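Home About Archive Walks Contact

Giving up the car for the weekly shop

27/08/2023

I sold the car in July. It needed a new clutch and two tires, and the quote was higher than what I had paid in insurance over the past year. I got 2000 for it from a man who wanted it for parts. This post is about what has changed since then with buying food, which is the part I was asked about most when I told people.

I live on the east side of Prekside, up the hill from the old rail cut. The nearest full supermarket is the Dimum on the bypass, and by road it is a 2 mile trip. On foot it is shorter if you take the path behind the school, but the path has steps in it, and steps are no good with a cart. So I have ended up with two routes, one for days when I carry a backpack and one for days when I pull the cart.

The cart first. I bought a two-wheeled one made by Plisonel. It folds flat, and the bag comes off the metal part with four snaps. It pulls well on pavement and badly on gravel. The wheels are small, so every curb has to be taken backward, and after a few weeks you learn which corners have a proper ramp and which ones only look like they do. The corner by the pharmacy has a ramp that ends in a lip the height of my thumb. I now cross one block earlier.

Milk is the problem item. With the car I bought two gallons at a time and thought nothing of it. Now I buy a half gallon and go more often. The same goes for potatoes, cat litter and anything in a glass jar. I moved the cat over to a lighter litter made from paper, which she accepted after three days of looking at it. It costs more per bag. I have not worked out whether it costs more per week and I probably won't.

I used to shop once a week with a long list. What I do now is one cart trip for the heavy things and two short trips with the backpack, usually on the way back from work. The short trips were where I went wrong at first. I would go in hungry at half past five for onions and rice and come out with onions, no rice, and a bag of things to eat on the walk.
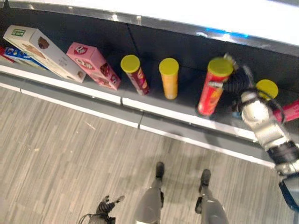

The fix was dull. I write the short list on a piece of paper and I hold the paper in my hand while I am in the store. When it is in my pocket it does not work. I also eat something before I leave the office, normally a banana. I still buy cookies, but I put them on the list now, and they go home in the bag with everything else.

I tried delivery for two weeks. Dimum does not deliver up here, but Ansari does, from their store across the river. The driver was on time both weeks. The trouble was substitutions. I ordered plain yogurt and got vanilla, and I ordered a whole chicken and got thighs, and the second one I did not mind but the first one I did. There is a box you can check to say no substitutions, and then you just don't get the item, and you are back to walking to the store for yogurt. I may go back to it in January when the sidewalks are bad.

A few things that have helped, for anyone on this side of town thinking of doing the same:

Put the cans in the bottom of the cart and toward the wheels. If they are at the front it tips when you let go of the handle.

The bus that stops outside Dimum will take a folded cart, and most drivers will take an unfolded one if the bus is quiet. I have been told no once. The next bus was twenty minutes later and I walked.

Bring a spare bag. If the cart is full you can hang a light one on the handle, for bread and greens.

Rain is less of a problem than I expected. The cart bag has a flap that closes with a cord and it has kept out everything so far. My shoes have not done as well.

The freezer has turned out more useful than any of that. With smaller trips I was running out of vegetables in the middle of the week, so I keep a drawer of frozen peas, spinach and corn and top it up on the cart trip. I also freeze bread in halves. A whole loaf takes too long to thaw and I end up cutting at it with a knife that is wrong for the job.

On money, the sale and the insurance refund and not having to buy the clutch came to a bit under 4000 all together, and I have put most of that aside. My food bill is a little higher than it was, partly the litter and partly the small sizes. Gas was a separate line in my notebook and that line is now empty. I take a cab if I have to see the dentist, who moved out past the fairgrounds last year.

What I miss is the garden center. There is no good way to bring home a bag of soil without a car, and I had planned to redo the two beds by the back fence this fall. My neighbor has offered the use of her trunk and I will take her up on it once the tomatoes are finished. They are late this year. I have picked maybe a dozen, all from the plant nearest the wall, and the others are still green.

I will write about the path behind the school another time. The town has put up a notice about replacing the steps, with a drawing of a ramp that turns back on itself twice. There is no start date on the notice. If it does get built, the cart route and the backpack route will be the same route, and I can stop crossing at the pharmacy.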